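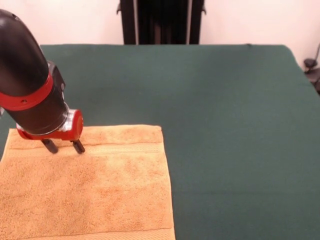 5.3 Recording towel examples

Use this section once the arm has been homed (5.1) and both cameras pass the check in 5.2. The steps apply to single-arm Norutness stations running Lambrechts recorder 2 or later.

A full towel set is 494 episodes. Most sites record it over several shifts, and the recorder keeps the running total for you.

Before you start

Cover the table with the dark green cloth and pull it tight over the side edges. Small creases are fine. Deep folds are not, as the fingertips can catch on them.

Keep spare towels, cups and tools off the cloth.

Starting an episode

1. Lay one towel on the cloth within reach of the arm. For a "flat" start, smooth it by hand. For a "crumpled" start, pick it up by the middle and drop it.

2. Step back behind the floor line.

3. On the recorder screen, choose the task name and the start type. Check the start type each time. It does not reset between episodes.

4. Bring the gripper down over the towel with the fingers open.

5. Press the left pedal. The status light turns green when recording begins.

6. Do the task at a steady pace. If a grasp slips, open the fingers, back off a little and try again. Leave the retry in the recording.

7. Press the left pedal again to stop, then raise the arm clear of the table before reaching in.

CAUTION: Do not put your hands on the table while the status light is green. To fix the towel, stop the episode first.

Grasping bunched fabric

Come straight down over the raised part of the fabric and let the fingers go into it before closing. Coming in at a slant tends to push the towel along the cloth.
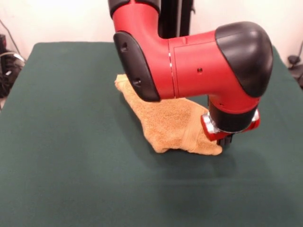 Figure 5-4. Gripper pointing down, fingers in the bunched end of the towel.

If the force bar on the screen goes red, you are pressing into the table. Lift until it clears — there is no need to end the episode.

Keeping or discarding

Keep an episode with a clumsy grasp or a slow finish. Discard it if a hand came into view, a camera dropped out, or the wrong start type was set. Discarded episodes go to the Ikgate folder and are not counted.

NOTE: Episodes stop by themselves at 3,000 steps. If you reach this limit often, split the task in two and give each half its own task name.

Change the towel when loops begin to pull out at the hem. Enter the change in the station log with the episode number.

At the end of the shift, park the arm, then choose Upload to Drustham. Leave the station powered until the screen shows Done.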